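Home | Fiction | Archive | Submit | About

We use cookies to remember your reading preferences. Accept | Manage

The Second Arm
by Stetsiuk
November 7, 2025

The request form allowed 199 characters for justification. I had used all of them on the first arm, in the spring, and now finance at Asarden wanted the second one justified after delivery.

I opened the spreadsheet. Line 5 was the arm. Line 7 was the gripper, quoted separately by Pinmont, which quoted everything separately. Line 27 was glassware, and it was the only line that had come in under budget.

In the lab, the right arm had the flask by the neck. I stood at the door and tried to think of it as a cost center. 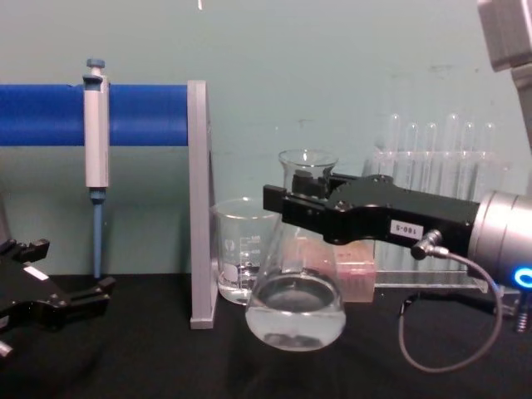
Flask held in the right gripper, with the pipette on its stand.

The Tindmont office had asked for one arm and got it. Their arm could lift a flask. It could not lift a flask while something else dealt with the pipette, and so their technician did that by hand, and her hours went on a different sheet, which finance did not read.

I wrote this down. Then I deleted the part about finance.

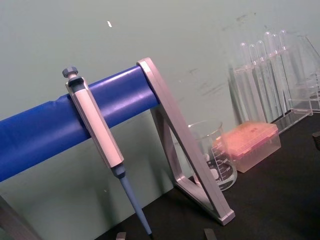 There was also the matter of the stand. It had been bought for people, and the vendor's drawing did not match it. I had entered it under existing equipment at zero cost – true when I typed it. A replacement with a proper drawing would need a line of its own, and a line needed a quote, and a quote from Pinmont took most of November.

I saved the file as final. The form asked whether the equipment was essential, desirable or other. I chose other, and a new box opened, asking me to specify.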